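Sitzung 4 – Oral History und das Schweigen im Dorf
Handout zum Proseminar "Erinnerung und Gewalt im 20. Jh." / Mitschrift + Ergänzungen, bitte ausdrucken, Beamer geht evtl. wieder nicht

**Organisatorisches zuerst**

- Kurzreferat Ardeleanu auf nächste Sitzung verschoben, dafür mehr Zeit für Transkripte
- Blocktermin Samstag bleibt. Beginn 10 Uhr, Raum steht an der Tür
- Essay: max. 2 Seiten, Fußnoten zählen nicht mit. Keine Sammelabgabe per Mail!

## 1. Worum es geht

Letztes Mal: Akten. Was der Staat aufschreibt, wenn er straft, umsiedelt, enteignet. Heute die andere Seite: was Leute erzählen, Jahrzehnte später, am Küchentisch, einem Fremden mit Aufnahmegerät.

Grundproblem: Das Interview ist eine Quelle, die es ohne den Historiker nicht gäbe. Wir erzeugen sie mit. Frage, Tonfall, Anwesenheit von Dritten (Tochter, Nachbar), alles geht in die Quelle ein. Also immer mitlesen: wer fragt, wann, wozu.

Fallbeispiel durchgehend: Vustville, kleine Textilstadt, Werkschließung und Räumung der Arbeitersiedlung. Sammlung Gunawardena, 25 Interviews, dazu 115 Blatt Korrespondenz der Werksleitung. Die beiden Bestände widersprechen sich an fast jeder Stelle, deshalb nehmen wir sie. 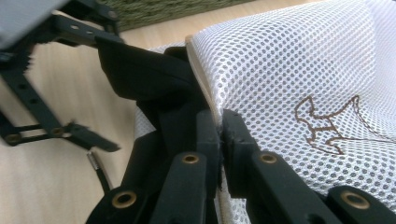

Zum Begriff "Schweigen": nicht gleichsetzen mit Vergessen. Kumudini Gunawardena unterscheidet in der Einleitung zur Sammlung zwischen dem, was nicht gesagt werden kann, und dem, was am Ort nicht gesagt werden muss, weil es eh jeder weiß. Zweiteres übersehen Auswärtige dauernd. Hilfsbild, etwas schief aber brauchbar: Erinnerung als Netzstoff. Man packt eine Falte, wie die zwei Greifbacken den weißen Stoff, und hält fest, was zwischen den Spitzen klemmt. Der Rest hängt daneben und gehört trotzdem dazu. Eine Interviewfrage ist so ein Griff. Wer nur nach der Räumung fragt, bekommt die Räumung und kein Wort über die Jahre davor. Bitte für die Diskussion merken, kommt unter 3 wieder.

## 2. Drei Lesarten von Transkript Nr. 4 (Salinas)

Horacio Salinas, Vorarbeiter, bei der Räumung selbst nicht im Ort. Erzählt sie aber in der Wir-Form. Was tun?

**a) Faktisch.** Abgleich mit den Akten. Er nennt März, die Werksleitung datiert später. Kann Irrtum sein, kann auch heißen, dass die ersten Familien vor dem offiziellen Bescheid weg waren. Akte ist hier nicht automatisch die bessere Quelle!! Bescheide wurden teils nachträglich ausgestellt.

**b) Narrativ.** Aufbau der Erzählung. Er beginnt dreimal neu, immer mit der Sirene. Sirene = Schicht, Alltag, Ordnung. Danach kommt im Transkript nichts mehr, das eine Uhrzeit hat. Zeitangaben im ganzen Text markieren, dann sieht man den Bruch.

**c) Sozial.** Wer ist "wir"? Auf S. 2 die Belegschaft, gegen Ende nur noch die eigene Straße. Verschiebung geschieht mitten im Satz, im Deutschen schlecht wiederzugeben, Übersetzung Kandpal löst es mit Gedankenstrich. Nicht ideal, mir fällt aber auch nichts besseres ein.

Dazu Gegenlektüre: Interview Navaratnam. Chathurika Navaratnam war damals Kind und erzählt fast nur, was die Erwachsenen *nicht* gesagt haben. Leiser gestellte Radios, Türen zu. Für die Frage nach dem Wissen am Ort wichtiger als jeder Bescheid.

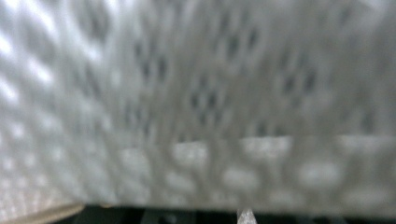 Wichtig beim Vergleich der beiden: nicht gegeneinander abwägen wie Zeugen vor Gericht. Verführerisch, führt aber weg vom Material. Besser fragen, für welche Erfahrung die jeweilige Form steht. Ein Kind hat keine Chronologie der Räumung, ein Vorarbeiter im Nachbarort hat sie nur aus zweiter Hand und füllt auf.

## 3. Methodische Einwände (unvollständig)

- Auswahl: Gunawardena hat über die Kirchengemeinde rekrutiert. Wer dort nicht hinging, fehlt. Gerade die früh Weggezogenen
- Zeitpunkt: Aufnahmen entstanden, als der Streit um die Gedenktafel lief. Manche Antworten richten sich klar an die Nachbarn, nicht an die Interviewerin
- Transkription: Pausen fehlen in der gedruckten Fassung ganz. In den Bändern teils sehr lang. Wer übers Schweigen schreibt, muss die Bänder hören, geht nicht anders
- Übersetzung, s. o.
- Fragebogen: beginnt bei der Räumung. Vgl. Falte/Griff von vorhin. Urmila Kandpal hat in einer zweiten Runde offen gefragt und bekam als erstes Hochzeiten, Streit um Kohlen, den Fußballplatz

Einwand aus dem Kurs (guter Punkt): Ist es überhaupt zulässig, Schweigen zu deuten, wenn jemand ausdrücklich nicht reden wollte? Offen. Ich neige zu nein im Einzelfall und ja beim Muster über mehrere Interviews hinweg, bin mir aber nicht sicher.

## 4. Bis nächste Woche

1. Transkript Navaratnam ganz lesen, nicht nur den Auszug
2. Eine Stelle suchen, an der die Frage die Antwort vorwegnimt. Umformulieren
3. Aus der Korrespondenz: das Schreiben zu den Wohnungsschlüsseln. Wer wird darin namentlich genannt, wer nur als "Haushalt"?
4. Stichpunkte reichen, handschriftlich ok

Bänder liegen im Lesesaal, Kopfhörer selbst mitbringen. Wer das Salinas-Band hört: Seite B läuft zu schnell, Gerät links hat einen Regler.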